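The Tray by the Door, and Other Small Wars

One tray, two baskets, a lime. How a white table gets cleared, and why it never stays that way

By Maeve Gallagher
December 2, 2024

Flat surfaces attract things. Put a table against a wall, any table, and by the weekend it has keys on it, a sock, the good scissors, mail from a dentist you left years ago. I've written this column long enough to have tried most of the cures. Bins with lids. Bins without lids. A label maker, which I then lost, in a bin with a lid.

So this month: trays and baskets. Cheap, old, dull. My editor wanted closets. She's getting trays.

The idea isn't mine. It's from Niamh Mac an tSaoi, whose evening class at Todau I took in April and have been chewing on ever since. Todau used to be a fabric shop and now it's half workroom, half store, with a kettle. The class runs two hours and costs 46 dollars. You bring nothing. You sit there and sort things that aren't yours, which is a lot easier than sorting things that are, and then you go home and are rude to your own hallway.

The method goes like this. One tray. Everything loose goes on the tray first, no exceptions, no deciding. Then you take things off it, one at a time, and each one goes in a basket. Two baskets, different colors so you don't have to think. Dark one is for things that stay in the room. Light one is for things that leave it. When the tray's empty you carry the light basket out and you're done.

That's the whole thing. I paid 46 dollars for that and I'd pay it again.

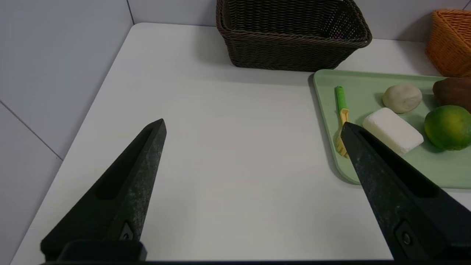 What gets me is how much the not-deciding helps. My old way was to pick up a thing, walk it to the kitchen, see another thing in the kitchen, walk that one to the bathroom, and forty minutes later I'm reading the back of a shampoo bottle and the table looks exactly the same. With the tray you don't walk anywhere. You stand still. Hands move, feet don't. Niamh says this over and over in class until it's stuck in your head like a jingle.

Second rule, baskets at the back, tray at the front. Baskets against the wall. You reach over the tray to get to them. Sounds fussy. I tried it the other way around at home, baskets in front, and kept knocking them with my elbow, and one went on the floor with a jar of buttons in it. Buttons are still turning up. So, back wall.

On colors. I've got a dark brown wicker one and a sort of honey-orange one, both from Konano, bought on sale, 22 dollars for the pair. They're not matching and I'd say don't buy matching. A matched set looks lovely in a store window and you'll spend your evenings peering into both trying to remember which is which. Slanted sides are good. A thick rim is good, something to grab. Liners, no. Liners are one more thing to wash.

And don't go too big! A big basket is a closet with handles. Mine hold maybe a loaf of bread each and when they're full I have to stop and deal with it.

The tray matters more than the baskets, if I'm being picky. Needs a lip or round things roll off. Needs to be plastic, or anything you can rinse. Pale is better than dark, you can see the crumbs and specks and the one earring back. I had a lovely dark lacquered one from Ó Riain, a present, and lost a contact lens on it for a day and a half. It holds magazines now.

What ends up on the tray is always the same kind of mess. Something to eat, something to wipe with, something soft, something you can't identify. Fruit is the hard one. A lime is the classic. A lime doesn't live anywhere. It came home for a drink that didn't happen and now it's on the hall table, and it'll be there till it goes brown.

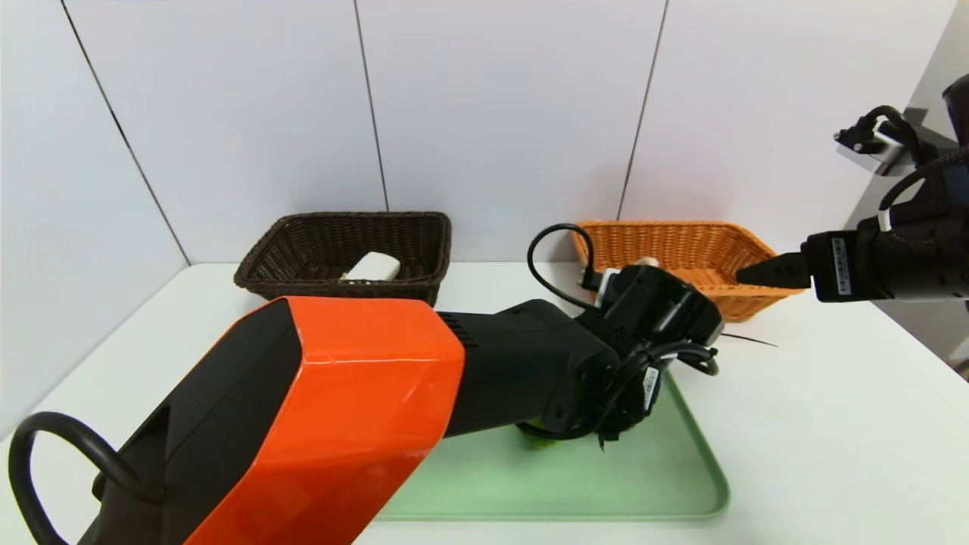 Bodside readers wrote in about exactly this when I first mentioned the fruit problem online, and one of them was firm that fruit shouldn't go in a basket at all, ever, because it gets forgotten under the mittens and you find it in spring by smell. Her rule is that food comes off the tray first and goes straight to the kitchen in your hand. One trip, she said, and don't stop to look at anything on the way.

I've come around to that. Mostly. It does break the feet-don't-move rule, and I asked Niamh, and she shrugged and said food could be last off the tray instead, then it rides out on top of the light basket where you can't miss it. Same result. Pick one. I do it Niamh's way on weeknights and the reader's way if there's a banana.

Other mail, quickly. Somebody asked does it work for paper. No. Paper is a different column and possibly a different columnist. Somebody asked does it work with kids, and yes, better than with adults in my house, they like the two colors and they're merciless about what leaves the room. My nephew put my reading glasses in the light basket while I was looking for them.

Somebody else wanted to know how long it should take. I've timed myself on the hall table, which is the worst one. Slow night, 22 minutes. That was with a phone call in the middle. Usually it's under ten.

Then cloths. Cloths deserve their own paragraph because I've had more arguments about cloths than about money. A cloth that's dropped flat on a tray covers everything under it, and then you sort the cloth and find five more things and lose heart. So roll it. Doesn't have to be pretty. Fold in half, roll from the short end, set it down on the side with the loose edge under. A rolled towel takes up a strip of tray and keeps round things from wandering, if you park it next to them. I did not beleive this was worth doing until I'd done it for a week.

Brown towels, by the way. I used to buy white ones. Brown ones hide the coffee, they go with the basket, and nobody borrows them for the beach.
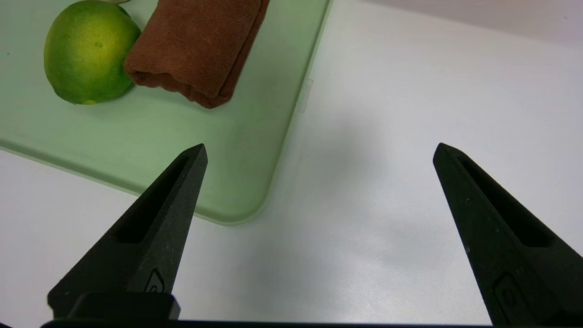

What to buy, what to skip

Keep it short. A tray with a raised rim, light color, big enough for a rolled hand towel laid slantways with room next to it. Rounded corners wipe out easier, square ones collect gunk. Any plastic one will do. I've seen nice ones for a lot and ugly ones for very little and after a week they were the same tray.

Two baskets, not the same shade. Check the weave with your sleeve before you pay: if it snags wool in the store it'll snag wool at home. I own a sweater that can testify.

Skip the dividers. Skip the little chalkboard tags. Skip anything called a system. Bodside (this magazine, for anyone reading over a shoulder at the dentist) ran a reader survey on storage and 2,621 of you answered, which is a lot of people with opinions on hooks. Of those, 56 percent said they'd bought a container in the last year that was now inside another container. I laughed and then I went and looked in my hall closet. Three deep.

And a white table, if you're choosing a table. I know, it shows everything. Shows everything is the point. I had dark wood for years and I thought I was tidy.

Where it falls apart

Week two, for me. The first week you're pleased with yourself and you do it every evening. Second week you skip one, and the tray is full from the night before, and new stuff goes on top, and now the tray is just where the mess lives, with a rim on it. Niamh warned us. She says an honest tray is empty when you go to bed, and if you can't manage it, tip the lot into the light basket and put the basket outside the room door, so you trip on it in the morning. I've tripped on it. It works, my toe hurts.

The other weak spot is the dark basket. Things that stay in the room, fine, but where in the room? It fills up and sits there looking finished. Mine had in it, last time I dug down: a tape measure, two candles, a phone charger for a phone I don't own, a bar of soap still in paper. So now the dark one gets emptied on Sundays too. I moan about it every time. Takes as long as the kettle.

I asked Niamh if she does all this at home. Long pause. She has the tray, she said. She has the baskets. There's a cat in one of them. 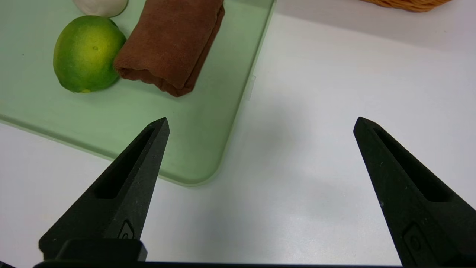 Lime, rolled towel, tray. Still to be sorted.

One last practical thing and then I have to file this, I'm already late. Wash the tray. Warm water, drop of dish soap, once a week, dry it standing up behind the faucet. Everything you own passes over it, shoes included in my house, and then somebody puts a lime on it. The baskets you can shake out over the back step. Don't soak wicker, it goes soft and then it goes crooked. I soaked one. It's a plant holder now and the plant leans.

Todau's next round of evening classes is listed on their door and at the counter. Wear sleeves you can push up.

Next month, closets. Fine.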